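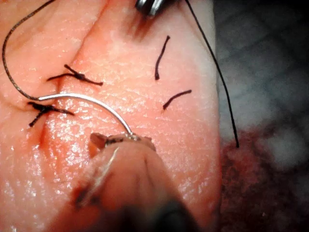

Two knots in and you're already fighting your own tails, one commenter wrote under my last thread, and told me to sort out my spacing before I even thought about speed. Fair enough! So I'm starting a fresh thread.

**Spacing and tails on simple interrupted sutures – how do I get them even?**

**gumnut_surgery** · 770 views · practice and skills

I'm in second year and completely hooked on suturing. We get one lab session a week (Thursday, late arvo) and in between I practise at my desk on a moist tissue pad with black thread and a curved needle. I'm doing simple interrupted stitches, tying each one off with the needle holder.

The knots themselves hold. What I can't get right:

- my stitches end up closer together at one end of the cut than the other
- the tails stick out every which way and catch in the next throw
- the cut curves, and I never know whether to follow it or keep all my stitches parallel
- the edges sometimes roll inwards when I pull the knot down

I've been through the Yilma practice booklet twice, which is lovely on hand position but has half a page on spacing. Is there a trick, or is it just hours? Happy to put in the hours, I love this stuff.

**Marlow_Theatre** · reputation 2,219

Great question, and you've picked the right thing to be fussy about!

Spacing first. Don't start at one end and hope. Put your first stitch in the middle of the cut, then halve each side, then halve again if there's still a gap. Any small error gets shared out along the whole length and you don't arrive at the far end with a weird leftover bit. Working end to end is fine too once your eye is in, but halving is how I learned and I still do it on anything long.

On a curve, each stitch should cross at a right angle to the cut at the point where it goes through. So they won't be parallel to each other, they'll fan a little. If you keep them parallel on a curve the edges slide past each other and you get a step.

Rolling edges are nearly always the bite. Go in with the needle tip at 90 degrees to the surface, turn your wrist and let the curve of the needle do the travelling. If you push it straight across you get a shallow scoop, and shallow scoops roll in. You want the same distance from the edge on both sides and the same depth on both sides. Then snug the first throw down only until the edges kiss. Most people pull far too hard on a pad and it puckers.

Where you clamp matters as well. Hold the needle about two-thirds of the way back from the point, never right on the swage (that's the weakest bit, where the thread joins). If it keeps twisting in the jaws you're probably gripping too close to one end.

Try ruling faint dots either side of a fresh cut for your first few goes. It feels like cheating and it works beautifully. After a week, leave the dots off one side. Then both.

**quokka77**

just cut the tails shorter lol

also I get Voltel thread from the student shop in Murkbridge, it's cheap and fine for practice

**DrizzleAndTwine** · reputation 1,083

I'd go carefully with the answer above. Snip black nylon too close and a square knot can loosen, and on a real patient somebody has to find that tail to take the stitch out. Our lab wanted five millimetres or so and I've stuck with that. Stiff thread is going to splay a bit whatever you do, so lay each knot over to the same side of the cut as you finish it and the tails will mostly keep out of the next bite. Choose the side before you start and stay with it the whole way along.

Two other small things that helped me heaps. Pick up your offcuts as you go – I park mine on a square of damp gauze, because a loose strand on the pad looks exactly like a tail when you're tired and I have definitely tried to tie one. And practise your instrument ties separately, off the pad, around a bit of cord. I did mine in front of the telly with an old Imon needle holder until my hands stopped asking questions.

Used needles go in a sharps container, even at home. Your lab will probably give you one if you ask.

Post again after a few more pads, I'd love to see how the curve goes!

**gumnut_surgery**

Middle first!! I've been going top to bottom this entire time. Trying it tonight with the dots, and I'll lay everything to the right. Thank you both, and quokka77, I'll have a look at the thread.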